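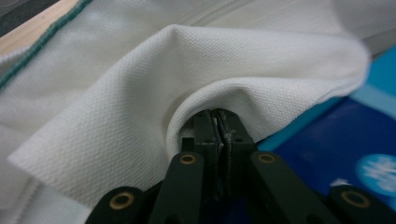

Plavereck Press is a small publishing house for memoir, family history and local history. It was set up to bring into print the kind of life story that is usually kept in a drawer: the account of a childhood in one village, a working life in one trade, a family that moved from one island or valley to another. Many of our authors had never written for publication before they came to us, and a good number began with household things. A piece of white cloth with a teal-green stitched hem can bring back a kitchen, a grandmother and the talk of an afternoon, and our editors are trained to ask about such objects before they ask about dates.

Our history

The press began as a reading circle in the town of Wellik, where members met each February to read aloud from their own recollections. The first two books were printed for the circle and its friends. Requests from further afield followed, and the press was formally established with an office in Wellik and, later, a second at Ledesma House. Our list now holds 17 titles in print, with others in preparation.

What we publish

We publish memoirs, collected letters, parish and village histories, and illustrated family records. We do not publish fiction or verse, although a memoir may of course contain a poem or a song where it belongs to the story. Manuscripts may be written in any form of English, including dialect. Local words and spellings are kept, and a short glossary is added where readers from elsewhere may need one.

The Drivon Series

The Drivon Series is our list of first memoirs by authors over the age of sixty. Each volume covers a limited period of the author's life – most often the years from early childhood to leaving home – and is issued with a map, a family tree and notes on the district. Volumes in the series share a common design and are numbered on the spine. Proposals are considered twice a year.

How we work with authors

Every accepted manuscript is assigned to one editor, who remains with the book until publication. The editor reads the full text, agrees a plan of revision with the author and checks names, places and public events against printed sources. Private memories are treated as the author's own. Where living persons are described, we ask the author to seek their agreement in writing, and we can supply a form of letter for the purpose.

Authors receive 10 copies of the finished book and may buy more at a reduced price. Copyright remains with the author or the author's family.

The reading room

Our reading room at Wellik holds some 2654 items, among them unpublished memoirs, diaries, account books and photographs lent or given by families. It is open to the public by appointment. Items may be read in the room but are not lent out. Persons wishing to deposit papers should write to the Wellik office with a short description of the material and its condition before sending anything by post.

Submissions

Please send a letter of introduction, a summary of no more than two pages and one sample chapter. Typed or clearly handwritten submissions are accepted equally. Original photographs and documents should not be enclosed – copies are sufficient at this stage.

Page last reviewed 2021-06-11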